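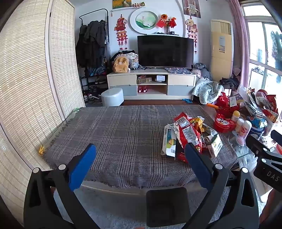

*Photo: S. Pfister / Ruretti Residents' Forum, Shared Living Section*

**Thread: Medicine packaging and snacks on the same table – request for guidance on common room order**

---

**selina_pfister** (Moderator, Ruretti House)
Posted 9:10

Dear residents,

The house meeting in February asked the moderators to open a discussion on the condition of the shared sitting room. I would ask that replies address the arrangement of the room and refrain from assigning items to individual residents.

Three matters were raised at the meeting and are put forward for comment:

1. The table with the plaid cloth. Snack packaging and a medicine box are lying in one heap.
2. The side table, which is crowded.
3. Clothing, both on the coat rack and at the TV cabinet.

Proposals will be collected until the end of the month. The furnishing budget stands at 800 for the current period. Any proposal that involves a purchase should state the expected cost.

Selina Pfister

---

**o_ruppert**
Posted 9:46

Thank you for opening the discussion. I wish to begin with the medicine box, as I consider it the only urgent item on the list. The house rules state that medicines are to be kept in private rooms or in the locked cabinet in the hallway. A white and teal box beside a snack bag and a crumpled wrapper is likely to be swept up and discarded with the rest. It may be empty, but a person clearing the table has to stop and check.

I propose the following wording for the rules:

"Medicines and their packaging, whether full or empty, may not be left on any table in a common room."

The remainder of the heap can be addressed with a small waste bin placed beside the table. No further regulation is required.

Ottmar Ruppert

---

**Mahtab_M**
Posted 10:22

I support the wording proposed by Mr. Ruppert, with one reservation. Residents who take medicine with meals should be permitted to have it on the table while they are seated there. The rule should concern what is left behind.

With regard to the side table, I would recommend that it be assigned a single purpose. At present it holds a pink hairbrush, a bowl, three bottles with yellow and red caps, a red lidded container and a large number of red snack packs. The hairbrush belongs in a bathroom or a bedroom. The bowl belongs in the kitchen. If the snacks are intended for everyone, they should be placed in one closed box with a label.

The red decoration may remain. It is pleasant, and it would be seen to better advantage with fewer things near it.

Mahtab Moradi

---

**jpeixoto**
Posted 11:05

I respectfully disagree with the direction of this thread. The room is used by people who live here, and a table with snacks on it is evidence of a table in use. The previous set of rules for this room ran to four pages and was withdrawn after one season, as residents had stopped sitting there.

I would accept the rule on medicines. I would not accept a rule on snacks, bowls or hairbrushes. A general clearing of all surfaces each evening at 21:00 would achieve the same result with less correspondence.

Josué Peixoto

---

**o_ruppert**
Posted 11:31

> A general clearing of all surfaces each evening at 21:00

By whom? The earlier rota did not specify this, and the work fell to the same two residents throughout. I have no objection to the principle if names are attached to it.

---

**pouran.gh**
Posted 12:18

Good afternoon to all. I should like to speak to the third item, which has so far received no attention.

The black coat rack is carrying a pile of dark jackets. When jackets are piled in this way, the one that is wanted is always underneath, and the others come off with it and land on the shoes. I request that each resident keep one jacket on the rack during the cold months and store the others privately. The shoe rack below should follow the same principle, with one pair per person.

At the TV cabinet, gray clothes and a light patterned blanket have spilled onto the floor at the right-hand end, and there is a further pile of clothing on the other side of the television, on which the hamster toy is sitting. A lidded basket would serve for the blanket. The clothing should simply be returned to its owners. The cabinet has four drawers, and I would ask the moderators to confirm whether these are available for common use.

I have obtained two prices for storage:

| Item | Supplier | Price |
|---|---|---|
| Lidded blanket basket and bench set | Bosent | 1000 |
| Full wall unit with coat section | Ovari | 2000 |

Both exceed the present budget – the first by a modest amount. I submit them for consideration.

Pouran Ghaffari

---

**jpeixoto**
Posted 12:40

I must object to any purchase of this size. A wall unit costing 2000 would be filled within weeks, and the jackets would again be on the rack. If storage is needed, let us first establish what is in the four drawers.

I also ask that the hamster be left where it can be seen. The younger residents are attached to it.

---

**Mahtab_M**
Posted 13:15

On the subject of the hamster, I am in agreement with Mr. Peixoto. The pile beneath it is another matter.

May I add a point concerning the woven bamboo divider? It stands between the table side of the room and the coat rack, and there is a second panel behind it. It performs a useful function, and I would oppose its removal should anyone suggest this in order to make space for a wall unit. The Bakhtiari guest house uses similar dividers and hangs a shallow cloth organizer on the back of each. Gloves, scarves and umbrellas are kept there. We could do likewise at small expense.

---

**pouran.gh**
Posted 13:52

I would be glad to withdraw the Ovari proposal in favor of the organizer. The basket I continue to support, without the bench. The white round stool by the rack already gives residents a place to sit while putting on shoes.

---

**o_ruppert**
Posted 14:20

Supported. I would note that bamboo slats do not bear much weight, and the organizer should be limited to light articles. Umbrellas should be excluded.

---

**selina_pfister** (Moderator, Ruretti House)
Posted 16:05

I thank all contributors. The position as I understand it is set out here for correction.

- **Medicines:** not to be left on common room tables. Residents may have them at hand while seated. No objections recorded.
- **Snacks:** one closed, labeled box on the side table. Mr. Peixoto objects.
- **Evening clearing:** 21:00, subject to a named rota. I will circulate a draft.
- **Jackets and shoes:** one jacket and one pair per resident. Further comment is invited.
- **Purchases:** one basket and one cloth organizer, up to 800 in total. The wall unit is withdrawn.
- **Divider:** remains in place.

On the question of the drawers, the two upper ones are for common use. The lower two are reserved for house documents and games, and I will arrange for them to be sorted.

Residents are requested to collect their clothing from the TV cabinet before the rota takes effect.

---

**jpeixoto**
Posted 16:33

My objection to the snack box stands, and I ask that it be entered in the minutes. I am willing to take the first week of the rota.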